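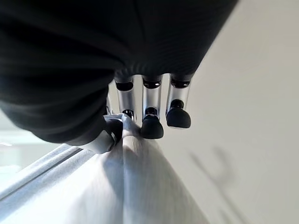 *Rasa Siliņa and Ezequiel Soler*

**4.2 Endings of the long series**

We now turn to the last volumes. Our corpus has 111 young adult fantasy novels, and 30 of them close a series of three or more books. For each closing volume we marked the chapter in which the main conflict is decided, and we counted the pages that remain after it. The marking was done separately by both authors. In five cases we did not agree, and these were given to Volker Fuchs for a third reading.

The remaining part is longer than we expected. In the Aranda books it takes around 40 pages, and most of them are given to side characters who had almost no role since the first volume. Bellis (in his study of the Mastcombe cycle) calls this part "the long goodbye". We keep his term, although we use it in a more narrow sense: a wedding or a funeral belongs to it, a new danger does not.

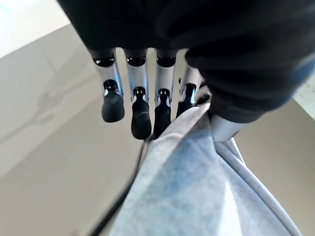
*Figure 2. Robotic hand reaching down toward a crumpled light gray cloth.*

The Lodo trilogy is a difficult case. Its conflict is decided twice, first in the dream of the younger sister and then again when she is awake. Following the rule in Section 3, we took the second decision as the valid one. If the first is taken, the long goodbye becomes almost double in length. 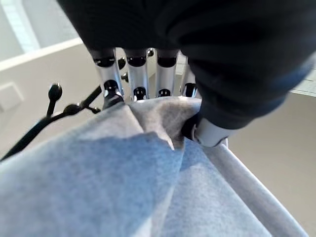

**4.3 Who tells the last chapter**

A change of narrator in the last chapter is frequent in our corpus. Usually the voice goes to a child or to a former enemy. Andumell is different, as its final chapter is told by the same ferryman who opens the first book.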